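Schuhregal ohne Schuhe

In Fenia dürfen Kunden die Ladentheke jetzt selbst einräumen. Bisher hält sich der Andrang in Grenzen.

Wer im Oktober den Kramladen Carhuamaca in der Unterstadt von Fenia betritt, sucht die gewohnte Theke vergebens. Sie ist verkauft, dem Vernehmen nach an ein Lokal, das darauf Kuchen abstellen möchte. Geblieben sind die Kasse, ein Hocker und eine Reihe von Schuhregalen, die nun tragen, was früher hinter Glas lag: Pflaster, Nähgarn, Batterien, Teebeutel, Schnürsenkel und allerlei Schachteln, deren Inhalt man erst nach längerem Lesen errät.

Die Idee dahinter heißt »Offenes Brett« und stammt aus dem Nachbarort Rendard, wo sie vor einiger Zeit in einem Schreibwarengeschäft erprobt wurde. Das Prinzip ist rasch erklärt. Kleine Läden stellen leichte Holzregale auf, wie man sie sonst im Hausflur findet, und überlassen die Sortierung der Kundschaft. Wer etwas herausnimmt und es doch nicht will, legt es zurück, und zwar dorthin, wo er es selbst suchen würde. Nach einigen Wochen, so die Hoffnung, habe sich auf diese Weise eine Ordnung eingestellt, die den Leuten näher liegt als die der Großhändler.

In Rendard lag nach einigen Wochen der Klebstoff bei den Geburtstagskarten und der Locher im Schaufenster. Das Geschäft wertete dies als Erfolg. Die Geburtstagskarten hätten sich besser verkauft, hieß es, über den Locher wurde nichts bekannt.

Im Carhuamaca geht man die Sache etwas strenger an. Die Ware ist auf 34 Plätze verteilt, jeder davon auf einem Plan verzeichnet, der neben der Kasse hängt und auf dem schon mehrfach radiert wurde. Oben soll stehen, was häufig verlangt wird, in der Mitte das Flache und unten alles, wonach sich ohnehin nur jene bücken, die es wirklich brauchen. Schwere Dinge bleiben auf dem Fußboden. Die Regale sind nach Angaben des Ladens für Pantoffeln und Sommerschuhe gedacht und haben gegen eine Kiste mit Dosenmilch bereits einmal den Kürzeren gezogen.

Geliefert wurden sie von der Firma Ostora, einem Betrieb mit fünf Beschäftigten, der eigentlich Flurmöbel baut und sich über die neue Verwendung höflich überrascht zeigt. Man habe die geschwungenen Seitenteile entworfen, damit Gäste beim Schuheausziehen etwas Nettes zum Anschauen hätten, teilt die Firma mit. Dass nun Arzneischachteln darauf liegen, sei technisch unbedenklich. Von Münzen rät Ostora ab. Zwischen den Leisten ist Luft, und was schmal genug ist, fällt hindurch.

Mit genau diesen Lücken hat der Laden am meisten zu tun. Eine Schachtel, die quer liegt, hält. Dieselbe Schachtel längs gelegt neigt sich, rutscht nach hinten und wird beim abendlichen Fegen wiedergefunden. Nähnadelbriefchen und einzelne Batterien hat man deshalb vorerst wieder in die Schublade verbannt, zum Missfallen der Stammkundschaft, die sich gerade an den Anblick gewöhnt hatte. Flache, durchsichtige Packungen machen dagegen keine Mühe, und wenn sie eine Schlaufe haben, gibt es im Laden regelmäßig Streit darüber, ob man sie nun hängen oder legen soll. Derzeit wird gelegt.

Für die Pappkartons, in denen die Ware ankommt, ist eine eigene Regel erlassen worden. Sie sollen offen unter oder vor dem Regal stehen bleiben, bis der letzte Artikel seinen Platz hat, und erst dann ins Altpapier wandern. Früher wurden sie sofort zerlegt, was ordentlich aussah und dazu führte, dass Überzähliges eine Woche lang auf dem Hocker lag. Auf dem Hocker sitzt jetzt wieder jemand.

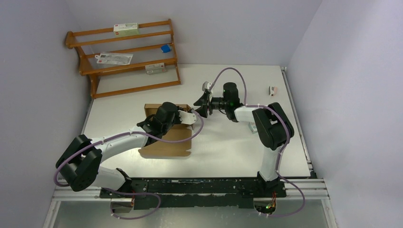
Gestritten wird vor allem über die obere Etage. Sie gilt als bester Platz im Laden, und wer eine Schachtel dort ablegt, findet sie beim nächsten Besuch mit einiger Wahrscheinlichkeit eine Etage tiefer wieder, weil inzwischen jemand mit anderen Vorlieben da war. Die Tees sind in dieser Frage besonders beweglich. Zwei Sorten Kamille haben es in einer Woche von unten nach oben und wieder zurück geschafft, ohne dass eine davon gekauft worden wäre.

Der Laden greift nach eigener Auskunft nur ein, wenn etwas herunterfällt oder wenn Seife neben Lebensmitteln landet. Alles andere lässt man laufen. Abends wird der Stand auf dem Plan nachgetragen, morgens stimmt er noch, gegen Mittag dann nicht mehr. Eine Kundin soll angeboten haben, die Regale nach Farben zu sortieren. Man hat ihr gedankt und sie gebeten, damit bis nach der Inventur zu warten.

Ob das »Offene Brett« in Fenia bleibt, entscheidet sich im Winter. Bis dahin liegt an der Kasse ein Heft für Anmerkungen aus, dessen 100 Seiten der Laden für ausreichend hält. Die Einträge befassen sich bisher überwiegend mit den Öffnungszeiten. Ein Beitrag lobt die Regale und fragt, wo die Schuhe seien.

In Rendard ist man unterdessen einen Schritt weiter. Das Schreibwarengeschäft hat angekündigt, im kommenden Frühjahr eine Theke anzuschaffen, gebraucht, gern mit Glas. Der Laden in Fenia bedauert, nicht mehr helfen zu können. Geöffnet ist das Carhuamaca werktags ab neun Uhr, über Mittag bleibt geschlossen, damit eingeräumt werden kann.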